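Cell news from Kimholm

The tiled cell at Kimholm is back on its feet after its March service. Cable sleeves were checked on both arms, and the right wrist bracket got 41 minutes of somebody's Saturday.
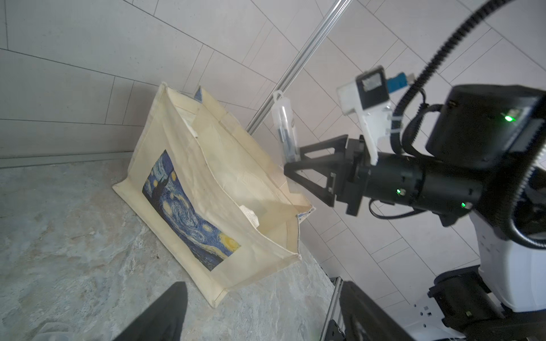 Right gripper with a clear tube, beside the tote bag.

The rail bolts come next - all to be checked again after 70 hours' running, please, including the awkward ones. Spare finger plates are in the Nevine drawer, under everything else.
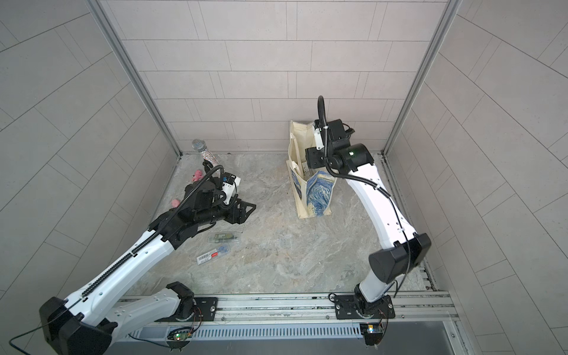 Parts wanted

Nidport still has our good hex keys.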